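List: small-objects-storage
Subject: Re: Sorting trays for mixed small items
From: Maeve Moriarty
Date: December 15, 2019

Geraghty wrote:

> We have now been through the desk drawers and both shelves and are left
> with the usual residue: badges, key rings, spools, little bottles, small
> figures, cable ends. I had been going to buy one of the Treltico divided
> cases (22 compartments) and have done with it. Before I spend the money,
> does anyone on the list still use plain box lids as trays? My objection is
> that things slide about and the card gets tatty. Also, what surface do you
> sort on? I lost a set of tiny screws in a carpet in July and would like
> not to repeat it.
>
> Geraghty

I still use lids. I own a Treltico case as well, and the two do different jobs. Answers in order.

1. Lid or divided case

The divided case suits items that come in quantity and in one size. Screws, washers, beads, fuses. Residue of the kind you list does not divide well: a bottle is too tall for the compartments, a badge is too wide, and you end up with the lid of the case standing open by a finger's width. Mine did that for a year before I moved the bottles out.

A shallow box lid takes all of it in one layer. What matters is the height of the wall. Too low and a spool will roll over it; too high and you cannot read a label lying against the side. I look for a wall a little higher than the widest spool I have. Lids from rigid gift or appliance boxes are better than shoebox lids, which bow when lifted by one end.

2. Sliding

Only a problem if you carry the lid while it is half full. Put the heavy pieces in the corners first, then the cables, then the light pieces. A loosely coiled cable in the middle stops most of the movement. For a lid that lives in a drawer I cut a piece of non-slip shelf liner to fit, and do not glue it.

3. Tatty card

Agreed, up to a point. The printed or coated face of the card comes away if you ever stick anything to it. Tape is the worst, and sticky pads are nearly as bad. A small torn patch on the floor of a lid does no harm to storage. If it bothers you, lay the liner over it. I would replace a lid only when a corner has split, as the wall then folds outwards under load.

4. Surface

Use a plain dark cloth, pulled flat, on a table you can walk round. Dark blue or black shows white card, clear plastic and bare metal; it hides black items, so keep those together at one side. Patterned cloth is no good for this - a small gold screw on a gold flower is gone. If the table already has a patterned cloth, put the plain one over the part you work on.

A tray cloth with a raised edge would be better still. Korkach used to sell one and I have not seen it lately.

5. Order of work

Everything comes out on the cloth before anything goes into the lid. I group by what the item will roll or fall against, and leave sorting by use until the second pass:

- Flat: cards, badges, stickers on their backing.
- Round: rings, spools, anything that will go off the edge if knocked. Rings lie flat.
- Upright: bottles, tubs, figures with a stable base.
- Trailing: clips with cable attached, key rings.

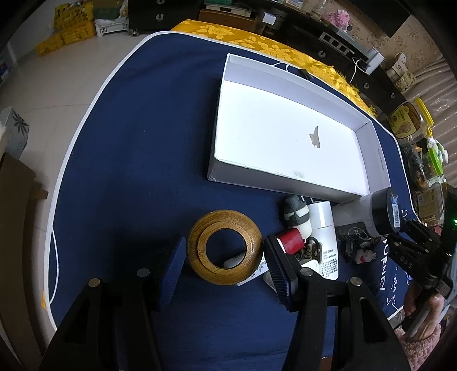 6. Liquids

Small bottles, 30 mL and the like, should stay upright and should not share a lid with paper. Check the cap and wipe the neck. If the label is in a language you do not read, add a slip of your own saying what is in it before you forget. I failed to do this with two and threw both away.

7. Labelling

Write on the outside of the wall, short side, in pencil. The Delari labels that were recommended here hold well on plastic and badly on uncoated card. They come on a roll of 1000, so I still have most of mine if you want a strip to try.

8. How many lids

I have six in use. Past that number I stop looking in them, and the divided case becomes the better purchase after all. If your residue fills more than six, it probably wants a second sort before it wants more storage.

On the screws in the carpet: a stocking over the vacuum nozzle, held with a rubber band, low power, in strips. It may be late for yours.

Maeve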